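Ticket 579
Subject: Label printer stops partway through batch, sync queue stuck
Product: Prideo inventory, desktop version
Opened: Wed 27 May
Priority: normal
Status: closed

Reported problem

We run a small online shop for used household and office odds and ends. Stock is kept in Prideo and orders come in through Tillaser. When we print shelf labels in a batch, the job stops at label 489 every time. The printer shows ready. Prideo shows "sending" and stays there until the program is closed. After that, the sync to Tillaser also hangs and new orders do not reduce the stock count.

The batch has 800 labels in it. Batches of fewer than 100 print fine. This started after the update in February, but we did not print anything large until this month, so it could be older than that.

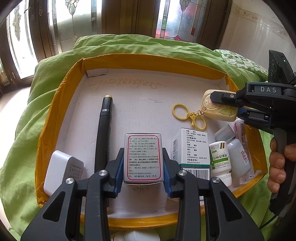 Already tried before opening the ticket: restarted the PC, restarted the printer, swapped the USB cable, reinstalled the printer driver. No change. The printer is a Hellström desktop model, connected by USB, not shared on the network.

First reply from support

Please send the print log and the export file for the batch. The log is in the Prideo folder under Logs. Also check whether the spool setting is "whole job" or "page by page". It is under Settings, Printing, Advanced.

Customer update

Log and export attached. Spool setting was "whole job". Changed it to "page by page" and ran the batch again. It stopped at the same label, 489. Sync hung again as before.

We then split the batch in two. The first half printed to the end. The second half stopped after 89 labels, so it looks like the same record both times and not a memory problem.

Second reply from support

Agreed. The record after the last printed label has a description field with 2000 characters in it, and there is a line break inside the item code. The label template cannot fit the code on one line, and the print service waits for an answer that never comes. The sync uses the same service, so it waits too.

Open the record, delete everything in the item code field and type the code again by hand. Do not paste it. Then shorten the description and save.

Customer update 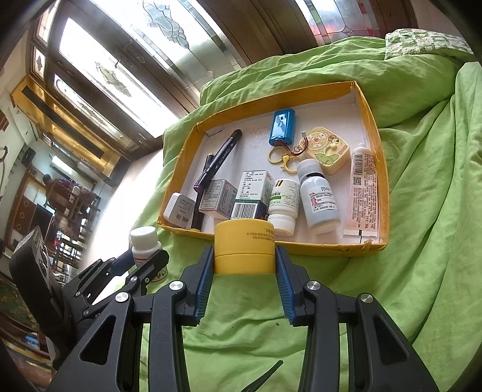
The record is one of our mixed lots. For these, the person entering stock pastes a whole list of contents into the description, and this time part of the list went into the code field as well. Lots like this are hard to enter in a tidy way. One box can have a marker pen, a plug-in charger, a battery pack with wires and a keychain in it, and none of those belong in the same category. We have now set up one category called Mixed and the description only gets a short title. The full list goes in the notes field, which is not printed.

Retyped the code and ran the full batch. All 800 labels printed. Sync did not start on its own.

Third reply from support

The old sync job is still in the queue. Close Prideo, open the Protitz service window from the system tray, select the job marked "waiting" and choose Remove. Start Prideo again and run a manual sync. Check a few stock counts against Tillaser before you turn automatic sync back on.

Customer update

Removed the job and ran a manual sync. It finished without errors. Three items had the wrong count and were corrected by hand. Automatic sync is back on and has picked up two orders since then.

Can the program warn about a line break in the item code when the record is saved?

Support

Passed on as a feature request. Until then, filter the item list by "code contains space" before a large print job. Line breaks show up in that filter too.

Ticket closed.

Related tickets
Labels print blank after changing roll size
Tillaser orders imported twice
How to move the Prideo database to a new PC
Hellström printer feeds one extra label
Protitz service does not start with Windows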